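4.2 Thin Garments and the Problem of The Pile 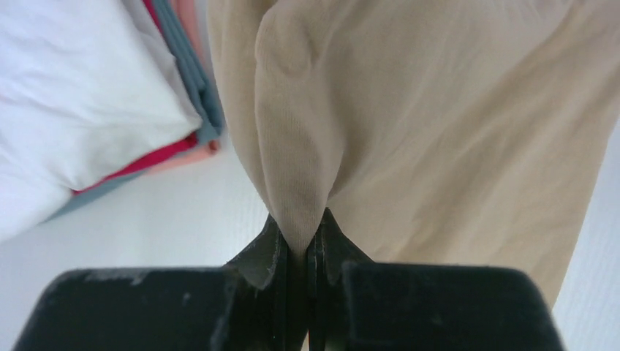

Figure 3. Sheer beige knit gathered to a point. The lines of the knit converge toward the pinch.

Of the 126 items in the Kalum laundry set, the sheer knits gave our sorters the most grief per gram. A towel has corners and a shirt has a collar. A stocking-weight knit has opinions. Held at one spot, it gathers into a V (Figure 3) and hides whatever edge the sorter was hoping to find.

Hladun and Stasiv (2003) advise laying such pieces flat before folding. We tried this. Flat is a generous word for what happened, and two sorters asked to be moved to denim. In the end we dropped the fold altogether for this group and let people roll the fabric loosely from one end — a method the older Lelholm guide dismisses as "storage by surrender."

Rolled pieces were scored on the same 5-point neatness scale as everything else, which is unfair to them, and we left it that way. Levchenko's raters disagreed most over beige items, mainly about where one ended and the next began. Those disputes were settled by a third rater, whose patience is acknowledged in Section 7.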